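Tote (storage)

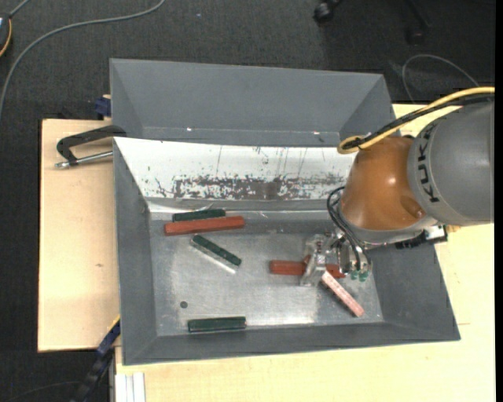
A grey bin with sloping sides, holding loose bar-shaped blocks.

A tote, also called a storage bin or picking bin, is an open-topped rigid container used to hold and move loose goods within a warehouse, workshop or factory. Totes differ from cartons in being reused many times, and from pallets boxes in being small enough, in most cases, to be lifted by one person. The word is also used in some trades for a liquid container on a pallet base, which is a separate subject.

Shape

Most totes are rectangular in plan. The walls may be upright or may slope inwards towards the base. Sloping walls allow empty containers to be placed one inside another, a property known as nesting, and help loose items to settle towards the middle. The slope reduces the usable volume for a given outer size. Upright walls give the greatest volume but the container takes up as much room empty as full.

The nesting ratio is the height of one container divided by the height that each further container adds to a nested column. A ratio of 2 means that each added container takes half its own height. Stack-and-nest designs can be stacked when turned end to end and nested when facing the same way.

Materials

Injection-moulded polypropylene and high-density polyethylene are the usual plastics. Polypropylene is stiffer at room temperature, while polyethylene keeps more of its toughness in cold stores. Steel and aluminium are used where parts are hot, oily or sharp. Liners may be fitted to protect either the goods or the container.

Wear

Damage is most common on the inner walls and base, where goods slide during filling and emptying. Scratches are normally treated as cosmetic unless dirt collects in them. Cracks at the rim or corners are grounds for withdrawal, as the rim carries the load when the container is lifted. In food stores, deep scoring may also lead to withdrawal on hygiene grounds.

Regional use

The Gevier series, used by the Avach depot and later at Moldovan, had a rim length of 970 mm and a nested pitch of 327 mm. The Broltover pattern lengthened the rim to 1000 mm, and the two could not be nested together. Stocks of the older series were withdrawn from Avach in January.

See also

Crate
Intermodal container
Pallet
Shelving

Page last edited 30 September 2025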